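Household Materials and Repair, Unit 2: The Mixed Bin

Notes for the October session. Bring these with you, they have the homework at the end.

Last time we talked about shelves, and a few of you asked why I kept putting off the small stuff. Well, the small stuff gets its own unit, since I think it's the best part of the course! Every home, workshop and school office has a mixed bin somewhere. It collects the caps, the pads, the little plastic parts that came off something two years ago and looked too useful to throw out. Most organizing books tell you to dump it out and start over. I'd like you to read it first.

What we mean by a mixed bin

For this course, a mixed bin is any open container under 18 inches long that holds things from more than one job. A cutlery tray doesn't qualify. A shoebox with a tape measure and a doll's arm in it does. The walls should be high enough that small things stay in when you carry it across a room, and the top should be open so you can look straight down into it.

Old bins are great for this, by the way. Please don't go out and buy new ones. A scuffed gray plastic bin does the job as well as a shiny one, and the wear tells you things (scratches on a back wall often mean that hard items get tossed in from the front, and a cloudy floor usually means plenty of sliding around). If you have two the same size, keep both. The second one is where the sorted items go.

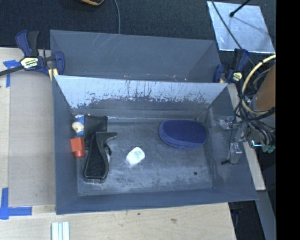
The first pass is always by touch and weight, before you worry about what anything is for. Soft things, hard things, things with a lid. I love this part because it goes so fast. A sponge or a felt pad takes up a lot of room and weighs next to nothing, so it tends to end up on top of whatever you're looking for. Molded plastic is the opposite: odd shapes, with hooks and hollows that catch on each other, and they pack themselves into a corner whether you want them to or not.

The second pass is by job. Ask where each piece would be used, in which room, and by whom. Three groups are plenty to begin with:

Keep near: used in the room where the bin lives.
Send home: belongs to another room or another person.
Find out: you can't name it yet.

Students are sometimes embarrassed by a big "find out" group. Don't be! It's the most interesting group in the whole exercise, and it's the one we'll spend our class time on. Write down the color, the material if you're sure of it, and any opening or moving part. A lever, a slot or a threaded end is a terrific clue. Small printing is worth a magnifying glass and a desk lamp held low to one side.

Small containers

Open them before you sort them. A closed container goes with its contents, so a little box of pins belongs with sewing even if the box once held mints. If it's empty, decide right then whether it has a use.

About the workbook

The Flaltden workbook covers sorting in chapter 2, and its chart of plastic fittings is really handy. Skip the section on color coding for now. The Valente reader has a lovely short piece on kitchen drawers, pages 18 to 32, which goes well with this unit.

Homework

Pick one mixed bin at home. Do both passes, timing each one. Then write 200 words on your "find out" group, with a quick pencil sketch of at least one piece. Bring the piece too if it fits in a pocket.

Next unit: hinges and latches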